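3.2 Table Settings and Materials

The settings used in the rating study were built from toy tableware and toy food. We chose toys over real dishes for two reasons. Toy pieces keep their shape and color over many sessions, and earlier work on table layout has mostly used photographs of restaurant meals, where the food itself draws most of the attention. We wanted food that raters could recognize as food without having strong feelings about whether they would eat it.

All settings were laid on a table with a black covering. A pilot at the Pedisdale site had used a bare tabletop with a visible grain, and several raters there mentioned the grain in their comments when asked about the plate. The black covering removed that problem. It also gave a clear edge to the placemat, which matters for the alignment ratings described in Section 3.4, where raters judged whether the mat was square to the table or turned.

The placemat was cream colored with a textured surface. Its fine ridges made small shifts in the plate easier to see than they would be on a smooth mat. The plate was plain and round, in beige with a slightly raised rim, close enough in tone to the mat that the two read as a set. Stronger contrasts were tested in the pilot and dropped, as raters tended to score a bright plate as "well placed" wherever it stood. The utensils had orange-brown handles and were placed on opposite sides of the plate (Figure 3a).
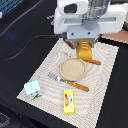 Figure 3a. Round beige plate on the cream placemat, with utensils on opposite sides and a yellow toy food item held above the mat.

Food items were picked for simple outlines and solid colors. The item in Figure 3a has a smooth, curved form a little like a loaf, with three pale stripes near one end. Surface marks of this kind turned out to be useful in coding. A plain form of one color can be hard to orient in a still picture, while a striped one shows at once which end is which. Coders were told to use such marks when they recorded the direction of a food item, and to enter "no direction" when a piece had no marks and no clear long axis.

Color was handled more loosely. Yellow and orange stood out well from both the black covering and the cream mat, and we did not try to match shades between pieces. İlker Yazıcı, who coded the first batch, noted that glossy pieces were harder to name by color than matte ones - a highlight along one side could make the same surface look pink or peach at the edge and deep orange in the middle. Coders were therefore asked to name the color of the largest evenly lit area and to ignore highlights. 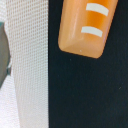
Figure 3b. Glossy orange surface with two white stripes against black. The lower edge appears paler than the center.

The full set consisted of 93 settings. They differed in the position of the plate on the mat, the angle of the mat, the spacing of the utensils and the place of the food item. Empty-plate settings were included as well, because a plate with nothing on it is the usual state of a table before a meal and raters need a baseline for it. Each setting was rated on a scale from very untidy to very tidy, followed by a short free-text comment.

We collected 705 ratings in total, of which 400 came with a usable comment. Comments were left out if they repeated the score in words or described something other than the layout. Deisy Puma read the remaining comments and sorted them by the part of the setting they named first: mat, plate, utensils, food or table. Comments that named the setting as a whole, such as "looks ready for dinner," were kept in a separate group and are not part of the analysis in Section 4.

One limit of the materials should be noted. A single mat and a plain plate make it easy to compare layouts, but they say little about how people judge a crowded table with cups, napkins and serving dishes. The Fadomgate set has such tables, though without toy food, and we return to it in Section 5.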